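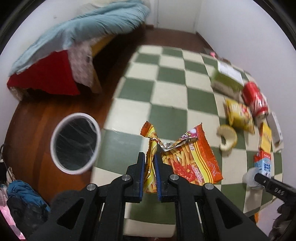
Fried-stick snack, bag torn at the top.

Drindton Snack Swap: Frequently Asked Questions

What is the Snack Swap?
It's a mail exchange for people who love chips, crackers, puffs, sticks and anything else that crunches! You fill a box with snacks from where you live, send it to a stranger, and get a box back from somewhere else. We run four rounds a year, and the February round is always the biggest (everyone is stuck indoors and hungry).

How many people take part?
We have 4,000 members on the list now, and 300 or so boxes was what we used to dream of. Most members skip a round here and there, and that's fine with us.

Do I have to live near Drindton?
Not at all! The swap started here and the name stuck. Members live in 41 countries. You can ask for a partner close to home when you sign up, if you want to keep postage low.

What should I put in my box?
Things you really eat. The plain corner-store stuff is what people write to us about months later, more than the fancy gift tins. Mix salty and sweet if you can, and try to get in one flavor your partner is unlikely to find at home. Seaweed, pickle, prawn, burnt onion, go for it.

Is there a spending limit?
Keep the snacks themselves under 80 dollars, or the same in your own money. Most boxes come in far below that.

What can't I send?
No fresh meat, fresh fruit, homemade food or alcohol. Chocolate is allowed but travels badly in summer. Rules differ a lot from country to country, so look up your partner's customs page before you shop. Everything has to be factory sealed and inside its date.

How do I keep chips from turning into dust?
Oh, we have opinions on this one! Use a stiff box only a little bigger than the contents. Stand the bags upright, side by side, with socks or crumpled paper in the gaps. Put cans and jars in a second box. Thick sticks and rings hold up far better than thin chips. Don't prick the bags to flatten them, they'll be stale in a day or two.

I can't read the packaging. What now?
Ask your partner first, they'll usually be thrilled to explain. There's also a translation thread on the members' board. If you have a food allergy, please don't guess from the picture on the front. Set the bag aside until someone has read you the full ingredient list.

What's the Skullano Shelf?
Our yearly vote for the spiciest snack in the swap. Members send in their scores from one to ten, and the winner gets a spot on the Shelf page. It's silly and we love it.

What about the Wastell boxes?
Wastell is our kids' and family round. Same rules, milder flavors, and a drawing or postcard goes in each box.

My box never came. Who do I talk to?
Give it six weeks, then fill in the missing box form with your round number and tracking code. We'll write to your partner, and if the box is gone for good we'll match you with one of our backup senders.

When does sign-up close?
At 9 p.m. Drindton time on the last day of the month before each round. Partners go out by email the next morning.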